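Home Goods Tester, Part Time – Mabula

Mabula sells everyday household items to hotels and rental apartments. We are hiring one part-time tester for our product room. The position starts in April.

You will try out items before they go into our catalog: tissues, napkins, soap, sponges, trash bags and similar goods. For tissues, that means pulling them from the box one at a time, noting any that tear, and writing down whether the next one comes up by itself. You will also check that boxes hold their shape and that the printing is easy to read.

Hours and pay
Mornings, 7 to 11. Pay is hourly and is discussed at the interview. Parking is free.

What we ask for
- Neat handwriting or basic typing
- Patience with repeated work
- No strong allergy to paper dust or scented products
- Able to lift a full carton of tissue boxes

No experience is needed. Radymyr Derkach trains all new testers and will work next to you for the first two weeks.

What the work includes
- Opening cartons and logging the lot number
- Writing a short note on each item – one or two sentences is enough
- Wiping down boards and tables at the end of the morning
- Pulling tissues from flat boxes like the blue one on the wooden board
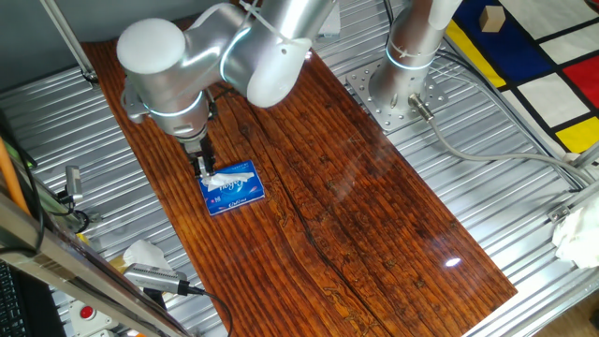

How to apply
Send a short letter and a phone number to Lindalva Quintana, Mabula, Room 216. Please put job number 2473 at the top. A resume is fine but not required. Applicants we want to meet will get a call to set up a visit to the product room.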